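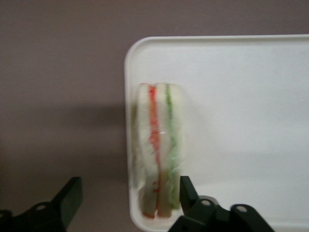

Wrist camera view, wrapped sandwich on the white tray.

The arm has been on the bench for most of April now and I have finally moved on from foam blocks. Foam blocks are easy. They don't slide, they don't squash much, and every one is the same as the last. I wanted something closer to what I'd pick up in my own kitchen, so I switched to wrapped sandwiches.

For anyone new to the blog, the arm is a secondhand Stirov with the factory gripper taken off. The gripper on it now is my own, built on the Dilance linkage plans with a few plates redrawn so the fingers clear the camera. I named the whole build Nosen, mostly so I'd have something to call the folder. It lives at the shared workshop on Thongdee Street, on the bench nearest the door, and I get to it on Sunday and whatever evenings I can manage.

The camera is the part I spent the most time on. My first bracket sat too high and I could only see the backs of the fingers. The second one flexed. The third is bent aluminum with two screws into the wrist plate, and from there I get both fingers coming up from the bottom of the view and plenty of room above them. It still blurs when the arm is moving. I could slow the arm down or shorten the exposure, and I'll probably end up doing a little of each.

Bread needs a very different grip from foam. The old setting closed the fingers until the motor current went over a limit, and that limit was picked for a block that pushes back. Bread doesn't push back until it is already flat. I changed the close routine to stop in 8 small steps and check the current at each one. The numbers that matter are the differences between steps, so I log those and ignore the rest.

Plastic film is the other problem. It's shiny, it bunches up at the sides, and my edge finder likes to pick the loose film as the edge of the sandwich. I have been drawing the outlines by hand on saved pictures to give it something better to learn from. I have 32 done. I would like 1,000, and at the rate I'm going that will take the rest of the year – so I need a faster way to draw them or a lower target.

Standing the sandwich up close to the rim of the tray is a harder setup than lying it flat in the middle. One finger has to come down inside the tray and the other has to deal with the raised lip. I had the approach height set for a flat board, and it took me an evening to notice that I never added the lip to it. It's in the config now as its own value, next to the tray position.

Still on the list:

Softer pads for the fingertips. I have a sheet of silicone but no glue that holds it.
A cable clip at the wrist, as the camera lead keeps creeping toward the joint.
Rewrite the logging so a crash doesn't lose the last run.
Try a darker tray.

I'll post the pad drawings once I have a pair that stays on.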